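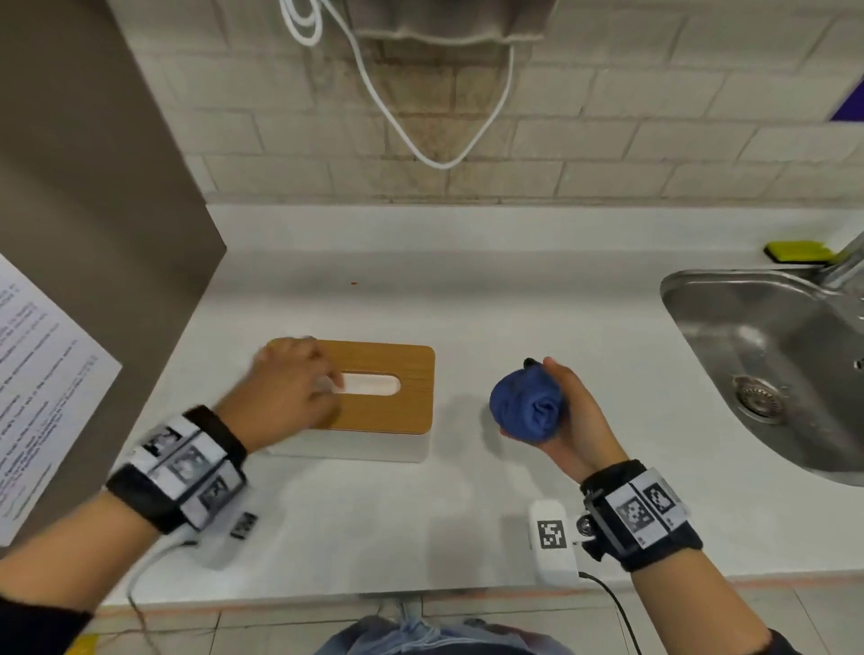
Wooden lid on a tissue box by the sink – how do I keep it nice?

Posted in Kitchen & Bath by totari_kitchen, 10/04/2021

Hello everyone, I've been reading this site for ages and have finally made an account, so please be gentle with me! I keep a tissue box on the counter right next to the kitchen sink. It's the kind with a white base and a light wooden lid that lifts off, with a long oval opening in the top that you pull the tissues through. I bought it at Ferri (a little homewares store near my sister's old place, they also do lovely trays) and I'm fonder of it than a grown person should be of a tissue box.

My trouble is that the sink is the only spot where I ever want a tissue, so that's where the box lives, and the wood gets splashed every time somebody rinses a pan with too much enthusiasm. I wipe it when I do the counters, with the same soft blue cloth I use for everything, and lately the grain feels rough under my fingers, like a cat's tongue. The edge of the oval is the worst. There's also a faint pale ring at one end where somebody (all right, me) set down a wet glass.

Should I be oiling it? Waxing it? Leaving it alone? I don't know what finish is on it, if any, and the sticker on the bottom only said "wipe clean," which I thought was what I was doing. The counter is white and shows everything, so I'm also nervous about oil getting on that. And if anyone has ideas about the tile behind the sink while they're here, mine is cream and the grout has gone gray and sad.

Thank you so much in advance!

3 replies

lilenby_lou

Hi and welcome! I have a bread box with a lid like that and went through the same thing, so let me tell you what worked for me, and forgive me if I go on a bit.

The roughness is most likely raised grain. Plain wood swells a little when it gets wet and the tiny fibers stand up, and then they stay up when it dries. Take the lid off, take the tissues out, and let the lid sit somewhere airy overnight. Next day put a few drops of water on the underside. If they bead up, there's still a finish on there and you should go easy – no sanding, just a little paste wax rubbed on with a rag and buffed off. If they soak in and leave a dark spot, the wood is bare or near enough, and you can go ahead and smooth it.

For smoothing, use the finest sandpaper you can find at the hardware store and go along the grain, very lightly, more like petting it than sanding. Wrap a bit of the paper around your finger for the inside of the oval. Wipe off the dust with a dry cloth. Then rub in a thin coat of food-grade mineral oil, wait 34 minutes (I put on a podcast, that's how long my favorite one runs), and wipe off every bit that hasn't gone in. Do the whole thing on newspaper and your white counter will never know.

Don't put the tissues back until the next day. I was impatient and the top ones came out see-through!

As for cleaning from now on, have two cloths. Damp one for the counter, dry one for the lid. I suspect your all-purpose blue cloth is a good part of the problem, especially if there's dish soap left in it. Wring it out well, and if the lid does need a damp wipe, follow it with the dry one right away. I redo the oil when mine starts to look thirsty, usually in March when I'm doing the windows and feeling virtuous.

The pale ring may well go away with the oil. Mine did, mostly. There's a ghost of it if the light is low, and I've made my peace with that.

jindix729

just move it to the other side of the sink? or put it up on a shelf. mine is all plastic from the dollar store, 5 years and counting

ferngully94

Lou's advice is good and I'd follow it. Only thing I would add is to hold off on olive oil or whatever is in the cupboard, which I've seen suggested elsewhere – it goes sticky and starts to smell after a while, and you don't want that next to your nose.

On the tile, try baking soda mixed with enough water to make a paste, spread along the grout lines with an old toothbrush. Let it sit while you have your coffee, scrub, rinse with a wet sponge, dry with a towel. If it's still gray after a second go, the grout may be stained all the way in, and a grout pen will cover that. Do a small patch low down behind the faucet first to see if you like the color. And move the tissue box to another room while you're at it, because you will splash, I promise you!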